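Search tickets and notes
6 min read

Ticket 162: right arm drifts to one side when picking bricks
Cell: Verkance brick-sorting cell, two arms on the front rail
Status: closed, watching

I have been wanting to get my teeth into this one! The complaint first came in on Monday as "the right arm misses". That could mean anything, so I spent the first hour just running the sorting job and watching. It does miss, but it misses in a lovely consistent way. The jaws come down a little to the right of where they should, every time, and the further the arm reaches towards the back of the floor, the worse it gets. Close to the rail you would hardly know.

The left arm, running the same moves mirrored, was fine. So I left its settings alone and used it as my reference throughout.

First checks, in the order I did them:

Power supply steady under load. Board light green, no dropouts in the log.
Joint zero positions read back and compared with the saved file. All matched.
Gripper swapped for the spare Nivon one. Same error, same direction. Original gripper put back.
Speed turned down to a crawl. Same error again, so I stopped blaming the motors.
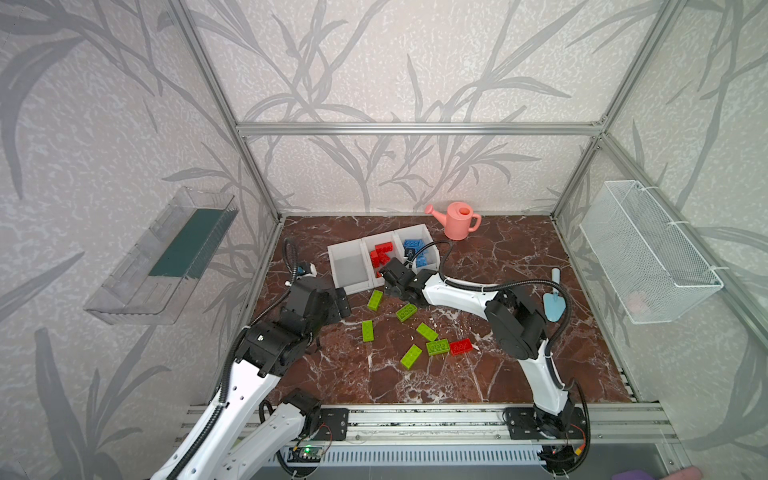
An error that grows with reach nearly always means an angle somewhere near the base, and a small one will do it. I put a straight edge along the front rail and checked both mounting plates against it. The left plate sat true. The right plate was turned by a hair, and with a hand on the upper link I could feel it give. Two of its bolts were well under torque. They had not fallen out or even looked loose, which is why it got past the last three inspections (mine included, I'm afraid).

What I did about it:

1. Parked both arms and cut the power at the wall.
2. Took all the bolts out of the right plate, cleaned the threads and the slot in the rail.
3. Fitted new slot nuts from the Malinowski box. The old ones had rounded corners and were sitting crooked in the slot.
4. Squared the plate to the rail, nipped the bolts up crosswise, then went round again to 11 Nm.
5. Put a paint stripe across each bolt head so that any movement shows at a glance.
6. Powered up, homed both arms, ran the base calibration from scratch on the right arm only.

Please don't skip step 6 if you ever do this yourselves. The old calibration had quietly soaked up part of the twist, and with the plate square it was wrong by nearly as much the other way. My first test pick after tightening was a spectacular miss, and I was thrilled, as it proved the plate really had been the trouble.

While I was in there I also had a look at the cable on the right arm. It had been tied rather tight along the upper link, so I gave it more slack at the elbow. I don't think it had anything to do with the drift, but it would have been the next ticket.

Then the fun part. I set it going on the greens with the wrist view up on the big screen, and checked the approach line on every pick until I was sure of it.

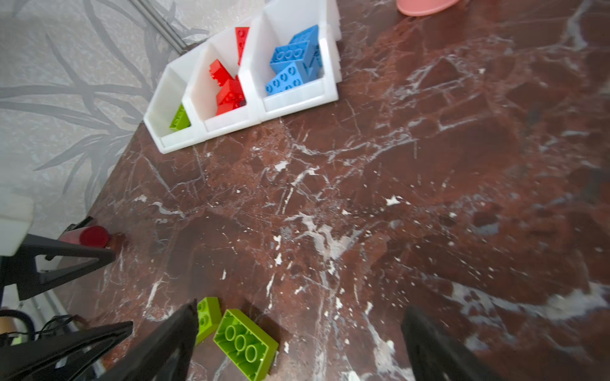

Zokport asked whether the same slot nuts are on the other cells, and whether every plate ought to be checked now or could wait for the February service. My answer is yes to the first, and please do it now for the second. It takes ten minutes a plate with a straight edge and a torque wrench, and you can leave the calibration alone if nothing has moved.

Follow-up: the cell has since done roughly 3000 picks and the paint stripes are still in line. The sideways error at full reach is down to 2 mm, which the jaws swallow easily. I'm closing the ticket but will look at the stripes again at the next service. Torque value added to the cell sheet.

Comments (3)

benchside
Same fault on ours last year and we changed a perfectly good elbow motor before anyone touched the base. Wish I'd read this first.

railnut
Did you use thread lock as well?

Reply from ticket author
No, only clean threads and the right torque. If the stripes move I'll try it and write it up!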